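Home | Guides | Simulation | Fault Recovery | Contact

Plamside Two-Arm Set-Up Guide
Section 5: Gripper Contact Faults During Container Tasks

Prepared by Si-woo Chae, Osel Technical Documentation
November 24, 2025

3 comments | 12 shares

5.1 Purpose

This section applies to operators who run container tasks in the Plamside simulator before releasing a program to the robot. It covers fault 108, which is raised when a gripper presses against a container rim and the arm controller continues to drive toward its target.

Fault 108 was added after a program passed review at the Skurkavholm site and was then loaded onto hardware. The right arm closed on the rim of a container, the target point lay below the rim, and the controller raised motor current until the wrist joint tripped. There were no injuries. The wrist housing was replaced. The review had checked only the final position of the arm and had not examined contact force along the path.

5.2 Before You Begin

CAUTION: Disconnect the hardware link before you reproduce a fault in simulation. A linked robot will follow the simulated arm, including any movement made during recovery.

1. Set the link selector to LOCAL and confirm that the link indicator is off.
2. Load the task file and the room file. Use the living room file supplied with the guide unless your site has issued its own.
3. Set the contact force limit to 40 newtons for both grippers.
4. Turn on contact logging. It is off by default in all versions released by Osel.

5.3 Reproducing the Fault

5. Run the task at reduced speed.
6. Pause the run when the right gripper reaches the container.
7. Compare the position of the gripper fingers with the rim. Rotate the view if the rim is hidden by the arm.
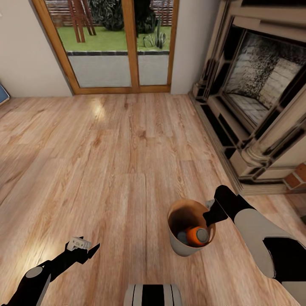
Figure 5-1. Right gripper at the container rim, with the left gripper open above the floor.

8. Open the contact log and find the entry for the right gripper. If the recorded force is above the limit, do not resume the run. Go to 5.4.
9. If the recorded force is within the limit, advance one step at a time and read the log after each step.

NOTE: Fingers that reach over a rim are not a fault in themselves. The log entry decides the matter – the view does not show force.

5.4 Recovery

CAUTION: Do not use the Home command while a gripper is at or inside a container. Home takes the shortest joint path and may drag the container across the floor or tip it.

10. Select the right arm only. Leave the left arm on hold.
11. Open the right gripper fully.
12. Raise the gripper straight up until it is clear of the rim and of any objects in the container.
13. Clear fault 108 and save the log under the run number.
14. Correct the target point in the task file. The path must pass above the rim before it turns down.
15. Repeat the run from step 5.

If the fault returns after the target point has been corrected, check the container model. Early Rugemalira container files were issued with a collision shape lower than the visible rim, and a gripper could appear clear in the log while overlapping the rim on screen. Replace these files before testing further.

5.5 Release to Hardware

A program that has raised fault 108 may be released only after 69 consecutive runs without a contact warning. The count returns to zero if the task file, room file or container file is changed. The site supervisor must sign the release form and attach the saved logs.

During the first hardware run, one person shall remain at the emergency stop and all others shall stay outside the marked area. Report any wrist trip to Osel before power is restored to the arm.

Previous: Section 4, Room Files | Next: Section 6, Joint Limits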